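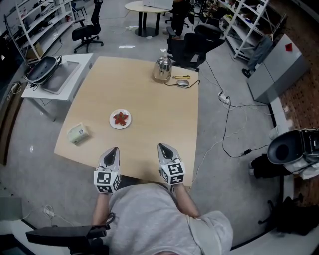 *Strawberries on the table, Friday.*

02/07/2021

The five plants I put in last September have started giving more than I can eat in a day, so I've been reading up on how to keep them going. They're in the long planter by the back steps, which gets sun until early afternoon.

I water in the morning, at soil level. When I used the sprinkler the berries on the bottom went gray and soft. Straw underneath has helped with that, and with the slugs.

Runners are the other job. I cut nearly all of them off until picking is over, then let each plant keep two and peg them into small pots. The nursery on Cillurness Road wanted 80 for a tray of new plants this spring, so I'd like to grow my own.

Birds got in twice before I bought netting. It needs to be pulled tight and held off the leaves, or they just sit on it and peck through.

For storing, I leave the tops on and don't wash them until I'm going to eat them. They last three days in the fridge that way. Anything softer goes in a bag in the freezer for jam. I have 800 grams in there now and need a bit more before it's worth getting the big pot out.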